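Markville Bottle Return Center Prepares for Longer Hours

The Markville center took in 3,691 containers during its first Saturday of operation. Its operations manager met with this office to discuss the opening and the changes planned for December. 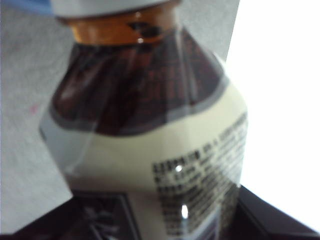 Why the center was built

Residents of the Alau and Mevau neighborhoods previously had to carry their empties to the county depot, which closes at 4 p.m. on weekdays. According to the manager, many households had stopped making the trip.

"People told us they had bags stacked up in the garage," the manager said. "They wanted the deposit back, but they could not get to the depot before it closed."

The town leased the former Lahlou warehouse in the spring and spent the summer repairing the floor and the loading dock. The building now has 11 staff members, most of them part-time.

What may be brought in

The center accepts plastic, glass and aluminum drink containers that carry a deposit mark. Containers should be empty, and labels should be left in place so that the mark can be read. Caps may stay on.

"The cap question is the one we hear most often," the manager said. "The old depot asked for them to be removed. Our buyer takes them with the bottle."

Milk jugs, oil bottles and cleaning product containers are not accepted and remain part of curbside collection.

Volume and waiting times

The center had planned for 3,000 containers on its opening Saturday. Lines reached the parking lot by midmorning, and a second counter was opened before noon.

"We were short on bins by lunch," the manager said. "Glass was the trouble. It is heavy, and a full bin takes two people to move."

More bins have been ordered. Schools and clubs returning large loads are asked to call ahead and use the dock entrance on the north side.

Changes in December

Evening hours will begin in December, with the counters open until 8 p.m. on two weeknights. The days will be posted at the entrance and at the Markville library. Refunds will continue to be paid in cash or as a printed voucher.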